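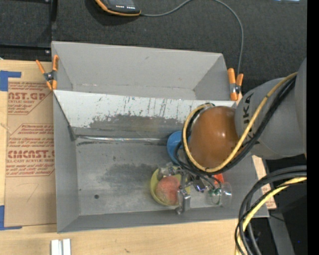 灰色の箱の前室における把持作業。黄緑色のボウルと桃、奥に仕切り板。

ロボット実習交流掲示板 > 学生プロジェクト > 課題研究・卒業研究
件名:箱内ピッキング課題における仕切り板の傾斜および試行記録の方法について

投稿者:Zelcombe班 記録係
平素よりお世話になっております。本校の課題研究において、箱の中に置かれた物品をアームで把持し、移動させる課題に取り組んでおります。班名はZelcombeと申します。冒頭に作業中の写真を掲載いたしました。
現在、判断に迷っている事項が二点ございますので、他校の皆様のご意見を賜りたく存じます。
一点目は、仕切り板の傾斜についてです。箱は前室と後室に分かれており、傾斜した板で区切っております。物品が壁際に寄った場合に指が入る余地を残す目的で傾斜を設けましたが、桃の模型を置いたボウルが前壁側に寄ると、指の下端と前壁との間隔が非常に狭くなります。板を垂直に改めるべきか、現状を維持すべきか、班内で意見が分かれております。
二点目は、試行の数え方です。一月までの記録は574回ですが、このうち人が途中で物品を置き直した試行が含まれております。これを除くと495回となります。報告書にはどちらの数を記載するのが適切でしょうか。

投稿者:skerno_lab
Skerno工学研究部でございます。拝見いたしました。
一点目につきましては、傾斜の維持をお勧めいたします。当部でも以前、垂直の仕切りを用いておりましたが、器状の物品が板に密着し、縁を挟むことができない配置が頻発いたしました。前壁との間隔が問題であるならば、仕切りではなく進入姿勢の側で対処すべき事項と考えます。
二点目は495回が妥当です。人の介入があった試行は、別の表にまとめてください。

投稿者:Clillska
横から失礼いたします。一点目について、上の方とは見解を異にいたします。
写真を拝見する限り、仕切り板の下部に濃い灰色の擦れが広がり、上部にも細い縦の筋が多数見受けられます。原因までは写真から判断いたしかねますが、仮に指の接触によるものであれば、傾斜面が指の通り道に張り出している可能性を検討すべきではないでしょうか。傾斜の維持を前提とする前に、接触の有無を記録から確認されることをお勧めいたします。
あわせてお尋ねいたします。仕切りの上端付近を橙色の柄のクランプで左右から押さえておられるようですが、これは恒久的な固定でしょうか。試行の途中で板の位置が変わっていた場合、前半と後半の結果を同列に扱うことはできません。

投稿者:Zelcombe班 記録係
ご指導ありがとうございます。順に回答申し上げます。
クランプは仮固定でございます。着手時に治具の製作が間に合わず、そのまま継続しておりました。板の位置については、448回目の試行の後に一度外して付け直したことが作業日誌に残っております。付け直しの前後で位置を測定しておりませんでしたので、ご指摘のとおり、同列に扱えるという根拠を示すことができません。
擦れについては、箱が以前の年度から引き継いだものであり、着手前から存在した傷と区別できない状態です。着手前の写真も残っておりませんでした。

投稿者:skerno_lab
448回目で付け直しがあったとのこと、承知いたしました。その場合は前半と後半を分けて集計すれば足りると考えます。全体を破棄する必要はございません。
擦れの原因に関しては、板の表面に紙を貼り、数十回試行した後に確認する方法が簡便です。接触があれば紙に跡が残ります。

投稿者:Clillska
紙を貼る方法には賛成いたします。ただし、紙の厚みと滑りやすさにより、物品の動きが変わる点にご留意ください。確認用の試行は本来の集計に含めないことが前提となります。
また、分割集計についても慎重であるべきと考えます。前半と後半では、板の位置のほかに操作者の習熟も異なるはずです。分けた二つの数値を並べて「位置の影響」と記述することは避けてください。

投稿者:lahlou_jimu
Lahlou競技会の運営補助を担当しております。競技規則の観点から一点のみ申し添えます。
本課題を競技会の発表部門に応募される場合、箱内の物品配置を記録した図の提出が必要です。写真では、前室にボウルのほか、透明なカップ、青い器状の物品などが同時に置かれており、アームおよび配線に隠れている部分もございます。隠れた物品の位置は、この角度の写真のみでは審査側で確認できません。上方からの配置図を別途ご用意ください。
なお、試行回数の数え方について規則に定めはございませんが、過去の審査では、除外の基準が本文に明記されているかどうかが確認されております。

投稿者:匿名希望(他校教員)
指導する立場から申し上げます。
議論が集計に偏っておりますが、配線の取り回しも見直しの対象としていただきたく存じます。黒い細線が手首付近から把持部に向かって出ており、その下に赤橙色の物品が一部見えております。線が物品に触れる配置であれば、把持の成否に影響し得ます。結束位置を把持部に近づけ、余長を減らしてください。作業は必ずアームを停止させ、指導教員の立会いのもとで行ってください。
桃の模型のように表面に毛羽のある物品は、硬い物品とは別に集計することが望ましいと考えます。

投稿者:Zelcombe班 記録係
多くのご助言を賜り、御礼申し上げます。班内で協議し、次のとおり対応することといたしました。
・報告書の本文には495回を用い、574回との差については除外基準とともに付録に記載する。
・448回目までの試行とそれ以降の試行を分けて集計し、差の原因については記述しない。
・板に紙を貼った確認試行を行い、集計には含めない。
・クランプを廃し、板をねじで固定する。固定後に位置を測定し、日誌に記入する。
・配置図は試行ごとに上方から作成する。
・配線の結束位置を変更する。作業日は指導教員と調整中である。
傾斜を維持するか否かは、確認試行の結果が出るまで保留といたします。

投稿者:skerno_lab
ねじ固定についてのみ、再考をお願いいたします。傾斜を保留とされるのであれば、固定も後に回すべきです。穴を開けた後に角度を変更すると、位置の基準が2組となり、混乱を招きます。

投稿者:Clillska
その点は同意いたします。当面は現在のクランプを使用し、板と側壁の双方に合わせ線を引いて、試行の開始前に照合する運用で支障ないものと存じます。

投稿者:Zelcombe班 記録係
承知いたしました。ねじ固定は保留とし、合わせ線を引く方法に改めます。確認試行の結果は、本スレッドに追って掲載いたします。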